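How Do You Shop for a Robot?

Hi, I'm Tobiloba! My job at Nomora is making shopping lists for robots (yes, it's a real job). You start with the chore. Ours was pouring a drink.

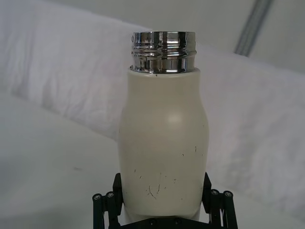

So I wrote down "gripper," the part that works like your hand. Then I asked myself: can one hand do it? Try holding a bottle and a cup at home with one hand. Tricky! I put two arms on the list.

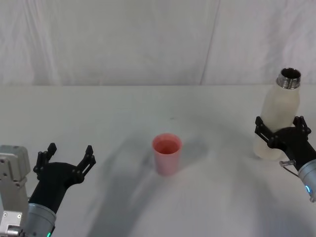

Arms cost a lot, so I save up for them first, the way you'd save for a bike. The little stuff is easy to forget, though! I keep $90 for cups, bottles and cloth, and $59 for spare screws. My friend Hafiz says I always lose the screws.

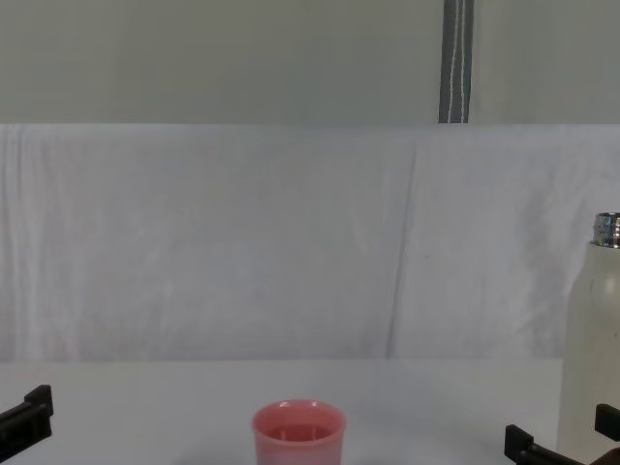 Next comes waiting. Our last order took 18 days, and I checked the door every morning. If you're planning a robot too, grab some paper, pick one chore and write down everything it needs, even the table!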